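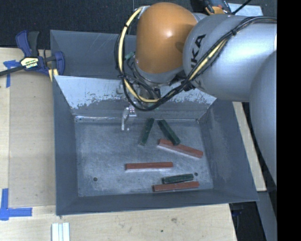 Long blocks get stuck against the wall of a metal bin - how do you arrange them?

Posted in: Workshop and Storage

Hello all. I keep long rectangular blocks in an open gray metal bin, dark green ones and reddish-brown ones together. The walls of the bin are sloping outward, so the top is wider than the floor. I liked this when I bought it from Gunnlaugsson, because I thought the blocks would slide down to the middle by themselves.

They do not always do it. When I put them in without order, one block lies flat and is easy to take, but another one stays leaning on the wall, or it lies with its end on top of its neighbor. Then I pull the lower one and the upper one falls on it. The corners are already getting small dents, and the dents are a problem for me, as I use the blocks as spacers and they should sit flat.

I have read that I should put a divider in the middle, but I have also read that dividers make it worse with long pieces. I do not want to buy a rack. The bin has a good place on my bench and I would like to keep it. Is there some way to fill it so the blocks do not cross each other? And is it better to separate the two colors?

Thank you, and excuse my English please.

benchside_collness

plankandpeg

I had the same kind of bin for my spacers, and I can tell you what helped me. It is a little long.

First, look at the length of your block compared with the floor of the bin, and not with the opening on top. This was my mistake. I measured the top, and it was wide enough, so I was satisfied. But the floor was narrower, and a block which came down crosswise could not reach it. One end stopped on the slope and the block stayed there like a ladder. If your blocks are longer than the short side of the floor, they must all go in along the long side. There is no other way that I know.

Second, do not drop them. Lay the first block down with your hand still on it, close to one long wall, then the next one beside it. When the floor is full you can begin a second layer in the same direction. I tried to turn the second layer crosswise, as one does with firewood, and the ends climbed up the walls again.

Third, a mat. I cut a piece of ribbed rubber mat from Zaltport for the floor of the bin. On bare metal my blocks were moving each time somebody bumped the bench. With the mat they stay. Cut it a little smaller than the floor, otherwise the edge curls up at the slope and the outer blocks will be tilted.

For taking them out: always the top one first, also when the one you want is below. I lift a leaning block by its high end, and I hold the low end with the other hand until it is free. It takes a few seconds more, but I have had no new dents since July.

About the divider, I would not put it. In a bin with sloping walls it needs to be cut at an angle on both sides, and mine was never sitting straight. It fell over with the blocks leaning on it.

The colors are a matter of taste. If both are the same size, I would mix them.

oldgluepot

Just put fewer in it. Mine holds 30 in theory and I never keep more than 8. Problem finished.

rikka_from_undport

I agree with most of what plankandpeg wrote, but for the colors I have another opinion. I keep one color on the left and the other on the right, 4 and 4, and I find it useful even when the size is the same. You see at once when a block was put back in the wrong direction or on top of the others, because the line between the colors is broken. When they are mixed, the heap looks the same always and you stop looking at it.

For the dents: you can sand the corners a little if they are wood. A very small round edge does not change how the spacer sits, and it does not break so easily. If they are another material I can't say, maybe test on an old one.

One more thing - check that the bin itself is standing level. My bench was lower on one side and everything was traveling slowly to that wall. I put a thin piece of cardboard under the bin and it became much better.

benchside_collness

Thank you for the answers. I measured the floor now, and yes, the blocks are longer than the short side. So I will lay them all lengthwise and try the mat. I will also try the two colors apart. The divider I forget.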